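Laryea Lehrsystem 580
Handführung und Fernsteuerung für Greifaufgaben

Hersteller: Pokix
Artikelnummer: 2956

Mit dem Laryea Lehrsystem 580 wird einem Roboterarm eine Aufgabe durch Vormachen vermittelt. Die Bedienperson führt den Greifer unmittelbar am Handgriff oder steuert ihn über das Bediengerät Runa aus der Entfernung. Gelenkstellungen, Fingeröffnung und das Bild der Handgelenkkamera werden zeitgleich aufgezeichnet. Programmierkenntnisse sind für die Vorführung nicht erforderlich. 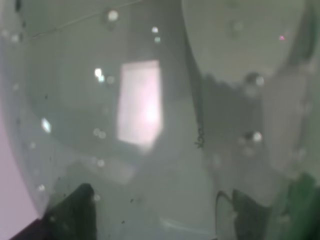
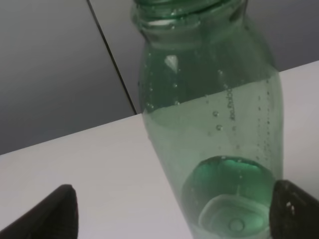
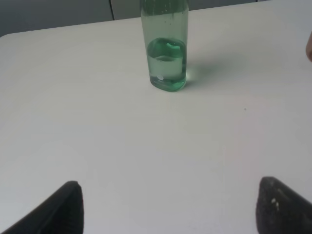
Ansichten der Handgelenkkamera; zweites und drittes Bild: grüne, durchsichtige Flasche mit klarer Flüssigkeit auf weißer Fläche.

Technische Angaben
Masse der Greifeinheit: 613 g
Speicherplatz: 10 Aufgaben je Benutzerkonto
Betriebsarten: Handführung, Fernsteuerung, Wiedergabe

Lieferumfang
Greifeinheit mit zwei Fingern, Handgelenkkamera, Bediengerät Runa, Anschlusskabel, Betriebsanleitung in deutscher Sprache. Der Roboterarm ist gesondert zu bestellen.

Die Auswertungssoftware Prolanness ist ab Mai auch als Einzellizenz erhältlich. Bestehende Aufzeichnungen können übernommen werden.

Ansprechpartnerin für Vorführtermine und Angebote: Pushpa Sandhu, Vertrieb Lehrsysteme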